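I have put off writing this review because I wanted to like the Clisside hand without any buts, and after a whole June with it I nearly do. We bought it to go on the arm we already had, mostly for kitchen-type tasks (ladling, scooping, moving bowls from here to there), and for the first couple of weeks it was a pleasure to come in to work. Setup took one afternoon, the Lins adapter plate fit on the first try, and Aparecida Evangelista on the support line was as patient with me as anyone has ever been.

Then came the Thursday with the ladle. We were running the same pick-and-lift we had run all week, and 79 cycles in, the fingers closed on the handle and simply would not let go. The stop command went through, the screen said "open," and the hand kept squeezing. My colleague Cauã Tavares hit the power, and I am sorry to say that was no help either — the fingers hold their last position with the power off. There is a manual release, but it sits under a little cover with a tiny screw, and it took us 7 minutes to find a screwdriver that fit.

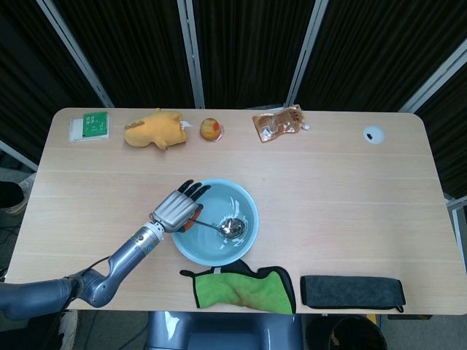 No one was hurt, and the worst of it was a dent in my confidence. Still, I kept thinking about what would have happened with a thumb in there, and I would ask anyone buying one to think about that too. Aparecida went through our logs and traced it to the grip sensor, which had drifted until the hand believed it was already open. She sent new firmware and told us to recalibrate every 60 cycles. We have done 800 since then without another lock-up, and I am grateful, but I don't love that a safety matter depends on me remembering a chore.

So, would I buy it again? I think so, yes! It has a lovely gentle touch and it is so much quieter than our old Jirkine. But please move that release somewhere a person can reach with bare hands. Four stars, and I would happily come back and add the fifth.

Related reviews
Jirkine two-finger gripper, long-term report
Lins adapter plates: which one do you need?
Bekitz foot-operated stop switch
Clisside wrist camera mount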